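Hallinberg Notebooks, scanned pages and transcripts
README, last touched 10/12/17

Papers of an electrical inventor, Hallinberg, mostly letters and coil drawings. Came out of a trunk in Mollgate, now going online in batches. 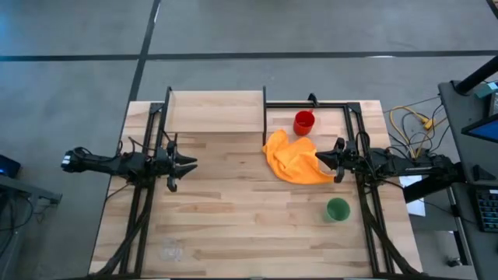

What you get: 3,000 page scans, plus typed transcripts for the ones we could read. Transcripts are plain text, one per page, same name as the scan with .txt on the end. Drawings have no transcript, only a short note.

Folders
letters/ - correspondence, mostly with the Campos workshop
coils/ - drawings, some with sums in the margin
patents/ - drafts, 10 of them, 2 never filed as far as we know
misc/ - receipts, a train timetable, shopping lists. Keep these, dates on them help

Known problems
- 80 pages in letters/ are out of order. Going by the ink and the fold marks, will fix in December.
- Handwriting gets bad in the later notebooks. [?] means a guess, [...] means gave up.
- Units are a mess. He switches between inches and centimeters on the same page. Left as writen.
- Who "J." is: probably the assistant from Jerkport, not proven. Please dont cite it as fact.
- There is a story going around that the missing notebook was seized. No paper in here backs that up.

Using it
Free for study and teaching. Credit the Hallinberg Notebooks and give the page name. Ask before printing the drawings in a book.

Corrections to Begoñe Zabala, she did most of the typing. Send page name, line, what it says now, what it should say. One mail per notebook please

To do: index of names, better scans of coils/, French letters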